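Call for participants: voices and players for a new recording by Arberg

Arberg is looking for performers to take part in Khunthong, a long piece for voices, small percussion and bowed strings. The work will be rehearsed over the winter, played twice in public and then recorded for release on the Clelesside label. The music is by Surachet Kaewmanee, who will also lead the rehearsals.

We need six people in all. Three will be vocalists, two will play percussion and one will play cello or double bass. Vocalists should be comfortable with whispering, breath sounds and spoken text as well as sung pitches. A trained voice is welcome but not required. Percussionists will work mostly with small hand-held instruments and should bring their own. The bass or cello part has long held notes and some free passages, and it needs a steady bow.

The score is part notation and part written instructions. Some pages give exact pitches and timings, and others give a line of text and leave the rest to the group. If you have only worked from standard notation, you can still apply, but say so in your message.

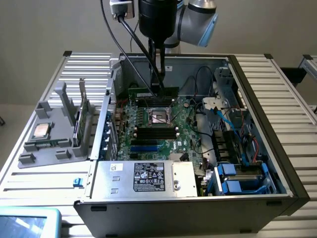 Rehearsals take place at Plallden in the evenings, two a week. You should be able to attend all of them - the piece depends on the group knowing each other's timing, and we can't bring in substitutes late. The recording will take three full days in the same room, with everyone playing together. There will be no overdubs.

Each participant receives a flat fee of $822, paid in two parts: half after the second concert and half after the last recording day. Local travel is paid separately on receipt. All performers will be credited by name on the release.

To apply, send a short note about yourself and two recordings of your playing or singing. At least one should be improvised. Phone recordings are fine. Please don't send video or full albums. Tell us which part you are applying for and list any dates you already know you can't make.

Applications are open until 11/23/23. We will invite a small number of people to play with Surachet for an hour before the final choice is made, and everyone who applies will get a reply by email.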